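Progress report to the Castano Fund
Home computer lending project, Grellasley branch library
Fri 28 January

The grant pays for refurbished computers that households in Grellasley can borrow, and for the staff time needed to set them up. This report covers work since the last payment.

We now have 30 machines ready to lend. All have had their hard drives replaced with solid state drives, and all have the memory raised to the level agreed in the grant terms. Most start up in less than a minute. The older Manolakis desktops took longer to prepare than planned - the power supplies had to be ordered separately, and the first delivery was the wrong type. 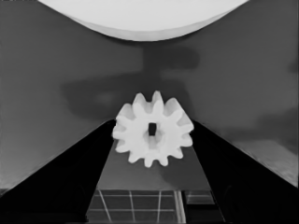

Are the machines still within the budget set in the original application?
Parts have come in slightly under budget, but shipping has gone over, and the two nearly cancel out. We do not expect to ask for more money before April.

Software is the same on every machine: an office suite, a web browser, a typing tutor and a simple drawing program. We dropped the Cernska backup tool after testing. It worked well on the newer laptops but slowed the desktops badly during the first backup. Borrowers are given a USB drive instead, with a one-page sheet on how to copy their files to it.

Loans run for 3 months. Of the machines lent so far, 5 have come back early, mostly with keyboard faults or a loose charging port.

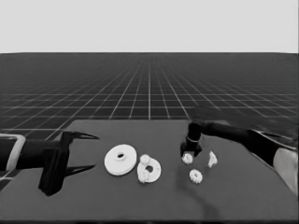 Repairs of that kind take about 2 hours each, including the wipe and reinstall before the machine goes out again. We have started keeping spare keyboards for the most common laptop model. Charging ports are harder, as the part is soldered on and has to be sent out.

Work still to do before the next report:
Finish the printed setup guide in large type
Replace the worn batteries in the remaining laptops
Agree with the branch on a storage cabinet that locks

The second payment is due once the setup guide has been delivered. Receipts for parts and shipping are attached as a separate file.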